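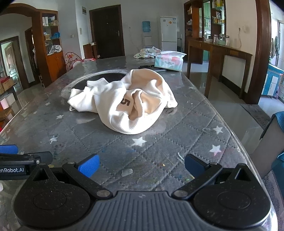

Section 4. Washing printed and light-colored clothes

The Gindov washer has a program called Print Care, and the front panel promises it will keep any print like new. Treat that promise with some caution. Prints crack from heat and rubbing, and a program name can't stop either one if the drum is stuffed. A cream sweatshirt with a big brown number on it, left in a heap, gets creased straight across the number, so fold it flat once it is dry.

1. Turn the garment inside out and close any zippers.
2. Load the drum no more than half full. The panel will accept more. Don't let it.
3. Pour liquid detergent to the lower line of the left drawer.
4. Turn the dial to Print Care and set the spin to Low.
5. Press Start and hold until the door clicks.

CAUTION: Do not use the Boost button with this program. It raises the water temperature and the display does not say so.

Note: The cycle is listed at 70 minutes. That figure leaves out the door lock, which adds a few more.

4.1 White cotton

White cotton can stand more heat, but "whitening" additives are mostly perfume and blue dye. Try a plain wash first.

1. Sort out anything with colored trim.
2. Treat stains with cold water and a little detergent. Wait 30 minutes.
3. Select Cotton, then Extra Rinse.
4. Shake each piece out before drying.

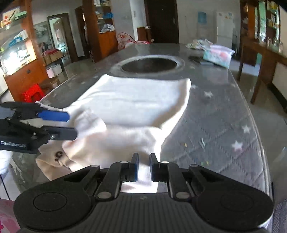
Dumisani Coetzee wrote to us in April that Extra Rinse did more for his gray-looking sheets than two bottles of Modanari brightener. We can't promise the same result. Hard water varies a great deal, and one household proves very little.

If whites still come out dull, run the drum empty on Clean, then wash a small load and compare it in daylight. Kitchen lighting flatters everything. 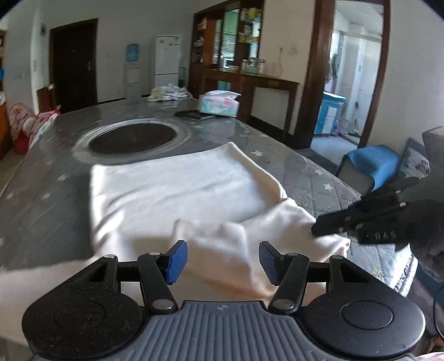 Can I skip sorting if I use color-catcher sheets? Keep sorting. The sheets pick up some loose dye, but they won't save a white load from a new red towel.

Gindov Washer Guide | Contact Stesar Customer Service | © 2020 Stesar | Back to top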